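Notes and files from the open day at Rindine, 9th September. I went, I stayed far too long, and I came home with a pile of recordings, so here's a README for anyone who wants to poke at them (mostly me, in October, when I've forgotten all of it).

# dullgate-laundry-demo

Dullgate is the name of the room where the laundry demo ran, and I never came up with a better name for the repo. The robot has two arms with a gripper on each and a camera up at the head. The demo was about clothes and a laundry basket, with a sofa right there to work next to. I'd expected something slick behind glass! It was more like hanging out in a living room with a very slow roommate, and I loved it.

## What's in here

- `clips/` has 25 recordings from the head camera, one per attempt
- `stills/` has 3,000 frames pulled from those clips
- `notes.md` is what I typed on my phone while standing up, typos included
- `split.csv` says which clip each frame came from

The clips cover 3 sessions. Session 2 is the one to watch if you only have time for one. The light is good and people had stopped crowding the doorway by then, so the audio isn't all shoes.

## How the day went

Visitors could try the controls in the morning, and after lunch the crew drove. You can tell from the clips which is which, believe me. My own turn is in session 1 and I spent most of it chasing a sleeve (it's `clip_07`, please be kind). The trick, according to the person running the Edwards desk, is to stop looking at the whole shirt and pick one fold. I tried that on my second go and it helped a lot.

I also asked why they use such a plain room. Fewer things to bump into, and it's quick to put back between attempts. The Juvel demo next door was the opposite, all shelves and jars, but it was too packed for me to get a decent recording, so there's nothing from it in here. Sorry!

## Things to know before you use it

- Frames are in clip order. Shuffle them yourself if you're training anything.
- No labels yet. I started a list of garments by color and gave up at the socks.
- The audio in session 1 is mostly chatter. I'd mute it.
- Two clips start late, when I was slow to hit record. They're marked `late` in `split.csv`.
- Depth wasn't shared with visitors, so it's color video only.

## Using it

Unzip, point your loader at `stills/`, and read the clip names from `split.csv`. I've only tried it on my own laptop. If the paths break on yours, open an issue and tell me what you're running.

## To do

- [ ] trim the dead time at the end of session 3
- [ ] finish the garment list (socks, ugh)
- [ ] clean up `notes.md` so other humans can read it
- [x] write this file

## Sample still
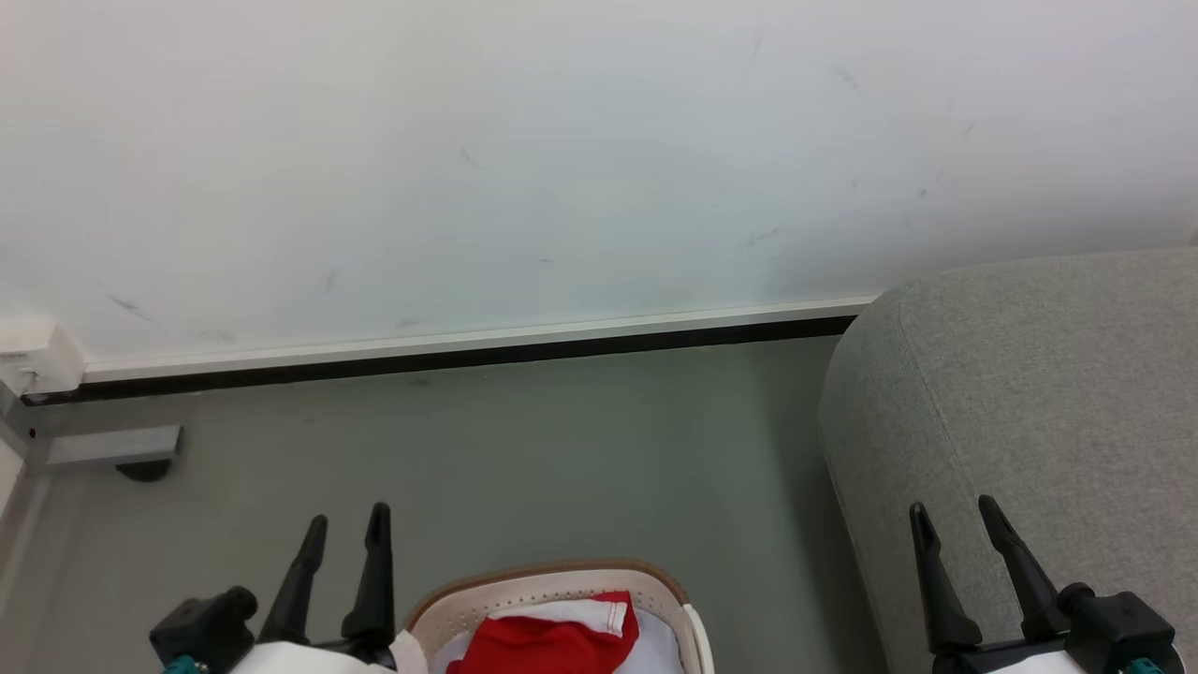
*Head camera view: both grippers by the basket, red garment on top, gray sofa to the right.*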